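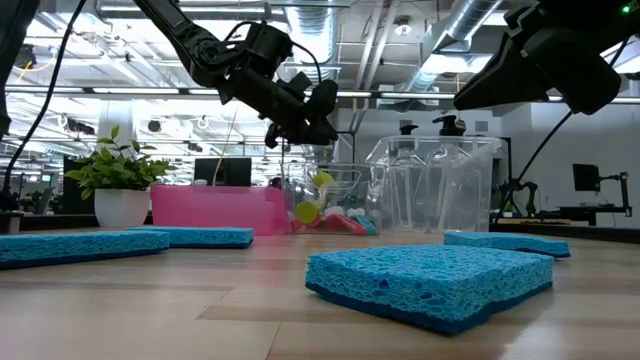 Clindance asked whether the sourdough starter had been fed twice or only once, and reckoned the Zornstead rye was the slower flour either way.

Notebook – Index – Flours – Older entries

17/07/2026
Fed twice! Jar B nearly doubled in 14 hours, the best rise since February. Lovely sharp smell, like green apples. Jar A (Cluvano white) sluggish again – try 2 spoonfuls more water tonight and move it to the upper shelf.

Last updated: 17/07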